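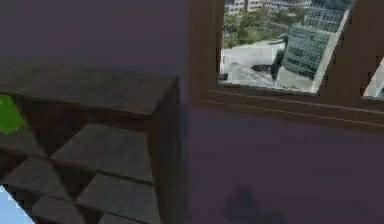

Can a machine do the housework yet? The Iddale household robotics program has completed its first set of simulated trials, and we are sharing the main points in this thread. (1/6)

Gokix, our planning software, was given 101 chores in a virtual apartment. Each chore was allowed 4 attempts. Clearing a table, putting away groceries and closing doors were all on the list. (2/6)

Results were mixed. Gokix finished 80 chores at least once within the limit. Most failures came in kitchen work, where dishes of different shapes share one surface – and where the view is often blocked. (3/6) 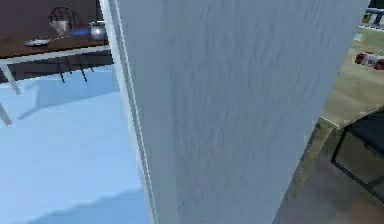

Plate, utensil and metal containers on the dark-topped table, partly screened by a pale panel.

A person leans to one side and looks again. Gokix often chose to wait, or reached for the wrong item. Nia Pugh and her team at Vasell are reviewing those runs and will publish their notes in February. (4/6)
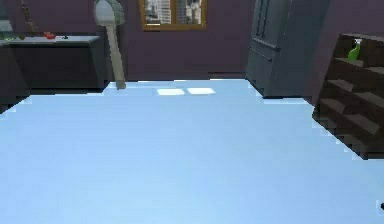 Yanling Jiang

Moving across open floor is the part we now consider dependable. Travel between the counter, the refrigerator and the shelves caused few errors. Handling what is kept on them remains the harder problem. (5/6)

Our position is therefore a cautious one. Machines can assist with some chores under supervision – they are not ready to be left alone with a kitchen. Trials of shop-floor restocking at Humphreys will use the same scoring. Questions on method are welcome in the replies. (6/6)

October 31, 2018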